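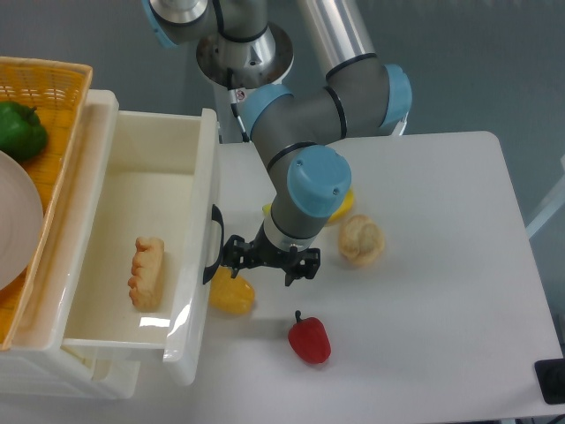
How to Take Soil Samples from a Small Field

Last updated February 27, 2019

Many growers in the Setach valley buy fertilizer every spring and do not know what their soil already has. A soil test costs less than one bag, but the result can be only as good as the sample. If you put one shovel of earth from beside the gate into a bag, the laboratory will tell you the condition of the earth beside the gate. This page explains the method we use at Karagiannis Farm for our wheat and onion fields. It is suitable for any field up to the size of ours.

When to sample

We take our samples in October, after the harvest and before the first heavy rains. You can also do it in early spring, but then the laboratories are full and you will wait longer for the answer. Try to use the same month every time, so that you can compare the results from one year to another. Do not sample in a field which received lime, manure or fertilizer in the last two months.

What you need

A soil probe or a narrow spade. Our probe is a Stason with a foot step, and it is good in clay.
A clean plastic bucket. Please do not use a galvanized one, it can change the zinc result.
Paper bags from the laboratory.
A waterproof marker.
A simple map of the field, which you can draw by hand.

Step 1. Divide the field

Walk through the field and look for differences. A slope and a flat part should be separate samples. The same is true for dark soil and light soil, and for places where a different crop was growing before. Give each part a number on your map. Leave out the edges, old manure piles, wet corners and the strip where the tractor turns.

Step 2. Take the cores

Go in a zigzag line from one end of the part to the other and stop every 20 or so steps. At each stop, move away the straw and dead leaves with your boot, but do not scrape off the soil itself. Push the probe straight down to 7 inches. Pull it out and put the whole core in the bucket. If the probe hits a stone and goes only half way, throw away this core and try again one step to the side.

If you have only a spade, dig a small hole first, then cut a thin slice from its wall. The slice must have the same thickness at the top and at the bottom.

Step 3. Mix and dry

Break the lumps with your hands and mix everything in the bucket very well. Remove roots, stones and worms. Spread the soil on clean paper in a room with moving air and leave it overnight, or longer when it is heavy clay. Do not put it in an oven or on a heater.

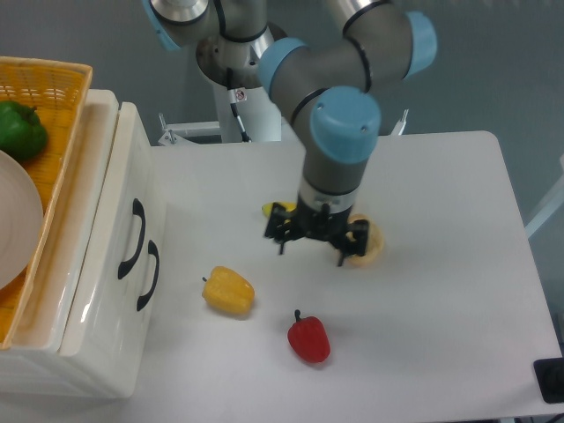
A robotic arm with light blue joint caps above a white table.

Step 4. Fill the bag and write on it

Fill the bag to the line. Write the field name, the number of the part and the depth. We also give every sample our own number, which is the same in the farm notebook. The lower wheat field was 126 and the onion field 148. Write on the bag before you fill it, it is much easier.

On the order form, the Custel laboratory asks for the next crop. Do not leave this line empty. Without it you will receive only the values, with no advice for how much to apply.

Step 5. Read the result

Look first at the pH. When it is too low for your crop, correct this before you spend money on other things. After that look at phosphorus and potassium. Calcium often seems very high in our area (in one of our reports it was 2904 parts per million) and this is common for soil over limestone.

Nitrogen changes quickly with rain and temperature, so an autumn value is of little help for a spring crop. If you need it, take a separate sample shortly before sowing and keep it cool until it arrives at the laboratory.

Keep all reports together with the map. We repeat the test every three years, and every two years in the onion field.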